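JUTDALE, February 5, 2018 – Asteo today published a code of practice for teams that record hand tasks with hand-held grippers in homes and other everyday rooms. The document runs to 18 pages and is free to download from the company's website.

The code covers how a task is set up, how the tools are checked and how each recording is labeled. It was drafted with Lambrakis, a Jutdale testing firm, and went out for comment in December.

Under the code, operators must check finger pads and pivot pins before every session. Where two grippers are used, each one has to be logged separately. Tablecloths, cupboards and household items stay as they are, unless they get in the way of safe work. Any person who lives in the home must agree in writing before recording starts.

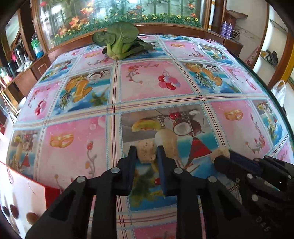 Two hand-held grippers at work over a table with a patterned cloth. A bok choy lies near the far edge.

"Teams were each writing their own rules, and the recordings could not be compared," said Gorazd Delić, who led the drafting. "We kept this one short so that people will carry it with them."

Food items get their own section. Pieces handled by a gripper may not be eaten afterward, and fingers must be wiped down between different foods – raw vegetables included.

Seven teams have agreed to follow the code for a trial period at the Brarnov site. Asteo will collect their comments and issue a revised version once the trial ends. Training for new operators takes five hours and is offered in Jutdale.

Copies of the code and the session checklist can be requested from the Asteo press office.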